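Progress report — Cuka neighbourhood drop-in, Tuesday, March 2, 2021
Prepared by So-ying Lo

Quick one this time, full budget sheet to follow. Numbers first. 429 visits since December, up from 34 in the first month we were open. Mostly older residents from the Ouali flats, plus a few parents after school drop-off. Tax help is the big draw right now. Hearing checks a close second, didn't expect that.

Spent $828 on the printer and toner. Over by nearly $100 — will pull it from the signage line if you're ok with that. Prustura still hasn't sent the invoice for the chairs, I've chased them twice.
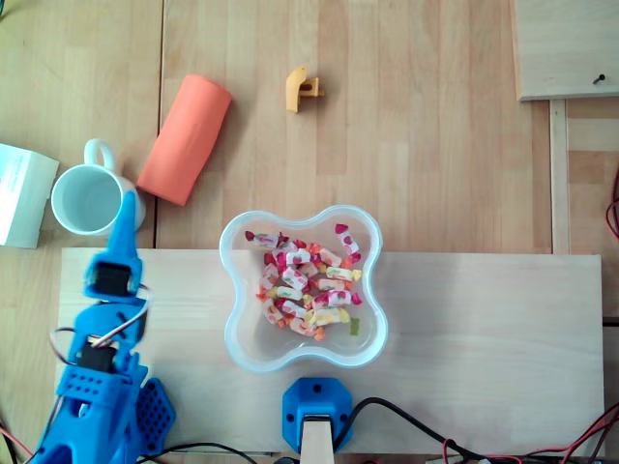 Wrapped candies in a flower-shaped bowl.

Still outstanding: the ramp. Rolemik quoted, then re-quoted higher. Need a second price before we sign anyhting. Door is heavy too and people with walkers are having to wait for someone to come and open it.

Translation of the intake form is done in Cantonese, Arabic half done. Evening hours on hold untill we have a second keyholder.

From you, please — a yes or no on moving the signage money, and whether the ramp can come out of capital. Would like to book the work before the centre gets busy again.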